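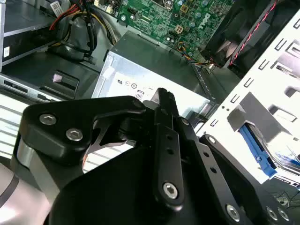
Old office computers get a second life at the Karkard repair room

Ten retired desktop computers are being taken apart, cleaned and put back together in Jenach this month, and the people doing it could hardly be happier. The Karkard repair room on the ground floor of the Plendo building has been given the machines by a local office that was clearing out its store cupboard, and work began as soon as the first of them was on the bench.

They are ordinary desktops, the sort that sat under desks for years and never got a second glance. Take the side off one, though, and there's a lot to enjoy! The Dell has its name printed in white on the green motherboard, a silver power supply with an "80" efficiency badge among the markings on its face, and a blue plastic latch in the white metal drive cage. For anyone who has only ever seen a computer from the outside, it's a lovely way in. 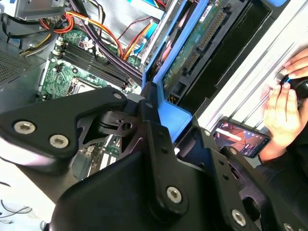
Reading time: 2 minutes

The repair room has been open since the spring and has already seen 57 items through its doors, mostly lamps, radios and kitchen gadgets. Computers are new territory. The plan is to go through each one in turn – dust out first, then memory, drives and cables checked, then a fresh start with a clean system on it.

Hard drives get the most care. Every one is taken out and wiped before anything else is done with the computer, and any that fail the check are destroyed. On a desktop with a plastic drive caddy, like the bright blue one here, the drive and its holder can be dealt with together, and newcomers tend to be given that job first. Screwdrivers are provided, and there is always someone at the bench who knows which screw goes back where.

Machines that can't be saved will be kept for parts. Memory, fans and power supplies are all worth having on the shelf, and even a good SATA cable is welcome when you need one in a hurry.

The finished computers will go to the Fjeld homework club, which has been sharing a few tired laptops between 13 children. The club hopes to have its new desks ready by October.

Sessions run in the evening from 6.30pm and are free to join, with no experience needed. There is room for 10 at the benches, so do put your name on the sheet by the door. Spare keyboards and mice are very welcome too, and monitor leads especially – the room has nearly run out.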